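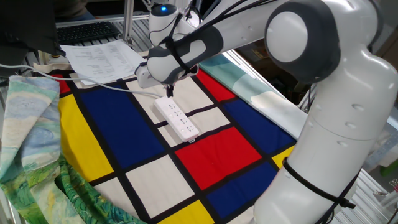
Tridalska Table and Home
Home Shop Guides Questions Contact

Questions about power strips on the table

Last updated Dec 12, 2024 by Sibel Toprak

We get many letters from people who work, sew or charge their things at the dining table. I have collected the answers here. If your question is missing, please write to us and I will try to add it.

May I put a power strip on top of a tablecloth?
Yes, if the cloth lies flat and the strip does not carry a heavy load. A lamp, a laptop and a telephone charger are fine. Do not fold the cloth over the strip, and do not push the strip under the cloth to hide it. It must have free air on all sides.

What may I not connect to it?
Heaters, kettles, irons and toasters should go directly in the wall socket. The highest permitted load is written on the underside of the strip. Please read it before you connect more things, and add together the watts of everything that is on at the same time.

Can I connect one power strip to another?
No. If the cable is too short, buy a strip with a longer cable.

Where should the cable go?
Choose the side of the table where people do not walk. Let the cable hang down loosely from the edge, and leave a little slack, so that the strip does not follow if somebody pulls. A white cable is easy to see on a dark floor but not on a pale one, so keep it along the wall there.

The strip slides on the cloth. What can I do?
Put a thin non-slip mat between the cloth and the table first, for it is often the cloth which moves. If it still slides, turn the strip diagonally, so the cable leaves from the corner of the table. Marit Haugland in our shop uses this at home and I have begun to do the same.

Which cloth is best for a work table?
A tightly woven cotton of medium weight. Plastic-coated cloths can become soft from a warm charger. Lace and fringes catch on plugs.

Does a cloth with a strong pattern disturb the work?
It depends on the work. A Mondrian-style cloth, with thick black lines and blocks of red and blue, is good when you want to find white things quickly, for example a strip or a charger. For small sewing pins I would take a plain cloth.

How do I wash the Flollent cloth?
Unplug and remove everything first. Wash it at the temperature on the label, with similar colours, and without bleach. Dark blue and red can give off a little colour in the first wash. Iron it on the back side while it is slightly damp, and let it dry fully before anything electrical goes back on it.

How do I clean a white power strip?
Pull out the plug from the wall. Wipe with a dry cloth, and use a soft dry brush for the socket holes. Never spray anything on it. If the plastic has become yellow or brown near a socket, stop using the strip.

Can I return a cloth that I have washed?
Unfortunately not. Unwashed cloths can be returned with the receipt. Write to Jouko Tikkanen and put your order number in the subject line.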